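Kumis Bay Seagrass and Shore Group
Minutes of the October meeting

Held in the upstairs room, Stojanović boatyard, 7pm start (7.10 by the time the heater was going)

Present: Nikola Stoyanova (chair), Vaida Ķēniņš, Vasilis Perić, Dušan Berisha, Tihomir Vidmar (minutes), plus nine members
Apologies: two, by text

1. Minutes of last meeting

Read and agreed. One correction: item 6 said the eelgrass bed off the slip was "dead". Should be "dense". Vaida had asked for this twice. Done now.

2. Matters arising

Marker buoys – three of the five ordered have come. Supplier says the other two are on their way, same as last month. Dušan to ring again.

Dog signs at the tern end of the beach – up. One already facing the wrong way. Vasilis will go down with longer screws.

Letter to the harbour office about dredging dates – sent, no answer. See item 4.

Key to the store – still only two. Nikola has one, the boatyard has the other. Agreed to cut a third, Vasilis to hold it.

3. Seagrass survey

Vaida reported. Survey finished on the last decent spring tide, 42 quadrats out of a planned 60. The missing ones are all on the north side past the moorings, vis was too poor and then the wind got up. She doesn't want to guess at them and neither does anyone else, so the map will have a blank bit.

South bed looks good. Edge has moved out a little since the last survey, by eye anyway, Vaida wants to check against the old fixes before we say so in public. Pipefish in several quadrats. One short-snouted seahorse, photographed and left alone. Please do not put the spot online.

Middle bed is the worry. Bare rings round the older chain moorings, same as before, and two of the rings have now joined up. Long talk about this, see 5.

Question from the floor about the brown fuzz on the blades. Vaida: algae, some of it normal for the end of summer, more than she would like near the stream outfall. Water samples would tell us but we have no money for a lab. Vasilis thinks the college might run a few for nothing. To ask.

Recording sheets – could people PLEASE write the depth in metres. Four sheets in feet, one in what may be fathoms.

ACTION: Vaida to send the draft map round. Vasilis to ask college re samples.
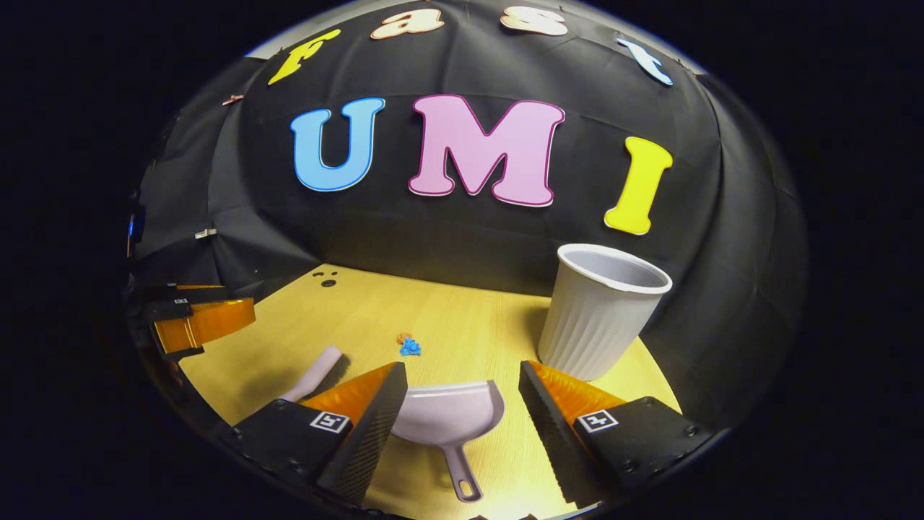

Letters on the black backdrop, over the table.

4. Dredging

Nikola has spoken on the phone to someone at the harbour office, not the person the letter went to. Plan still is to clear the channel by the fuel berth over the winter. Spoil to go to the usual ground, outside the bay. We have no quarrel with the winter timing, the quarrel is with the silt. If they work on a flood tide it all comes in over the south bed.

Dušan said they were quite decent about it last time once somebody had explained, and could we not go in with all guns blazing. Two members disagreed fairly strongly. Agreed that Nikola writes again, short letter, one page, asking for three things: ebb tide working only, a silt curtain at the bed side if they have one, and to be told the start date in advance.

Tihomir asked if we should copy in the fishing association. Yes. They have pots along that edge and will care as much as we do.

ACTION: Nikola, letter. Tihomir to pass a copy to the fishing association.

5. Moorings

The big item. Proposal was to swap some of the chain moorings in the middle bed for the sort with an elastic rode that floats clear of the bottom. Nideo have quoted for a trial of four, including fitting by diver. Somby have quoted for the same number without fitting. Papers were passed round, not enough copies, sorry.

Dušan went through both. Nideo dearer but covers the first yearly inspection. Somby cheaper on paper, then you add a diver and a boat for two days and the gap closes up. Neither quote includes taking the old blocks out. Vaida would leave the blocks where they are, pulling them does more harm and there are things living on them.

Points made:

– boat owners will want to know about insurance. Dušan to find out, not guess.
– swinging circles. Two owners worried they'd be closer to their neighbour. Should be less swing if anything, but needs explaining with a drawing.
– anchoring. No use changing moorings if visitors drop the hook in the bed all August. Suggestion of a voluntary no-anchor area marked by our buoys (when we have all five). General support. One against, on the grounds that it is the only sheltered spot in a northerly. Fair point, noted, and the line could be drawn to leave a sandy patch free at the east end.
– who owns the moorings once fitted. Nobody sure. Harbour office holds the licence, owners own the tackle.

Vote on going ahead with a trial of four, subject to the insurance answer: carried, one against, one abstained. No vote on which supplier, both quotes to be gone over again.

ACTION: Dušan, insurance and a like for like sheet on the two quotes. Vaida to pick the four spots. Vasilis to do a drawing of the swinging circles.

6. Beach cleans

Vasilis. Two since we last met. 101 bags over the pair, most of it from the far cove where it piles up after a south-westerly. Rope and netting by weight, bottles by number. A whole fish box with a name on it has been given back.

The tideline weed is to be LEFT. Several people are still raking it into the bags. Sandhoppers live in it, turnstones eat the sandhoppers. Vasilis will say so at the start of each clean and say it again half way along.

Gloves: down to the small ones. Agreed to buy more, medium and large.

Skip – the boatyard have let us use theirs so far but it was full before the last clean. Nikola to ask the council for a pick up from the top car park. If no, we do smaller cleans more often.

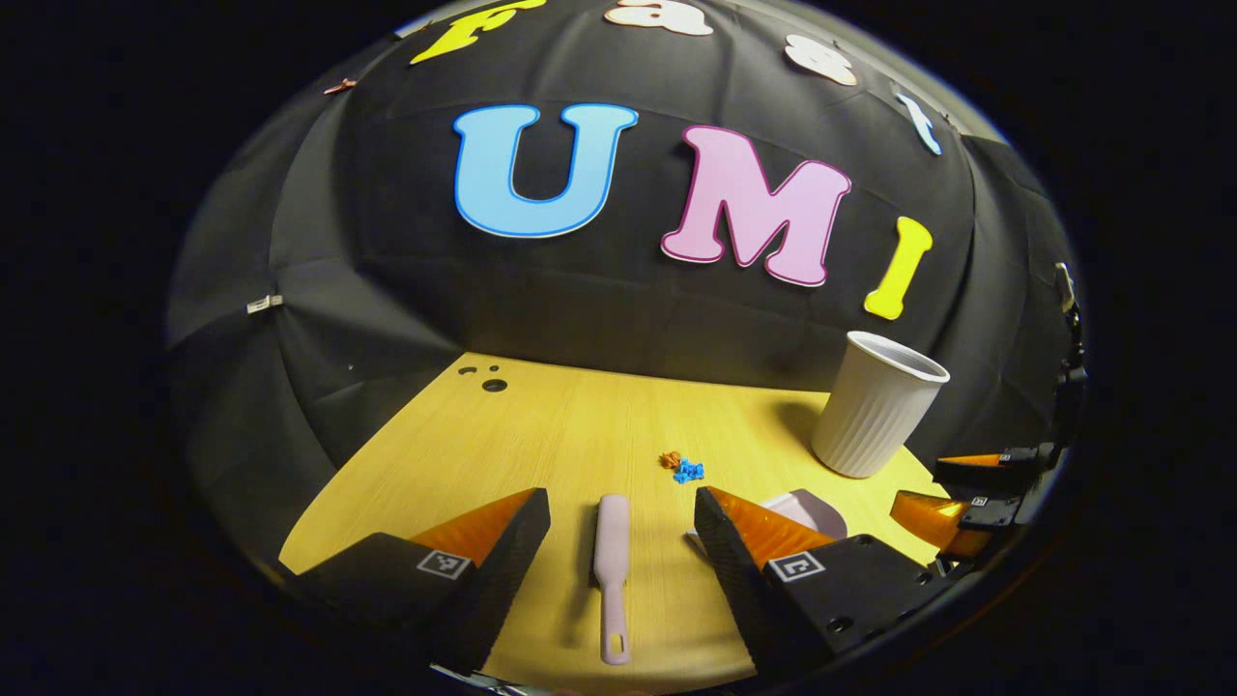

7. Talks and schools

Roughly 30 came to the seagrass talk, good for a wet night. Chairs ran out. Next one is on sharks and rays in the bay, Vaida speaking, egg cases to hand round if people would look for them on the tideline and bring them in. Dry them first, the last lot came in a lunchbox and had to go outside.

School visit: one class wants to come down in spring for rockpooling. Needs a low tide in school hours, which knocks out most of the month. Tihomir has the tables and will offer three dates. Helpers needed. Names to Tihomir.

8. Money

Dušan gave the figures out on paper. Bank balance healthy enough for the buoys and gloves, nowhere near enough for the moorings without a grant. Grant form is long. Dušan and Nikola to sit down with it together, anyone who has filled one in before is welcome to join them.

Subs – a good few not in yet. Reminder to go out with the minutes. This is it.

9. Any other business

Dead porpoise reported on the west beach. Already logged with the strandings people, they did not want it collected. Keep dogs off.

Jet skis. Again. Inside the swim line on at least three evenings. If you see it note the time and the number on the hull, and don't shout at them from the rocks. Nikola to raise with harbour office but seperately from the dredging letter.

Member asked if the group would back the kayak club's request for a launching spot by the stream. Vaida would like to see exactly where first, there is dwarf eelgrass on that mud. Held over.

The heater. It clicks off after twenty minutes and someone has to get up. Tihomir to ask the yard.

Closed 9.15.

Next meeting same place, same time, date to be sent round once the tide table for the north side quadrats has been looked at. Vaida wants one more try at them if the weather lets us, boat leaves from the slip, bring your own wieght belt.

T.V.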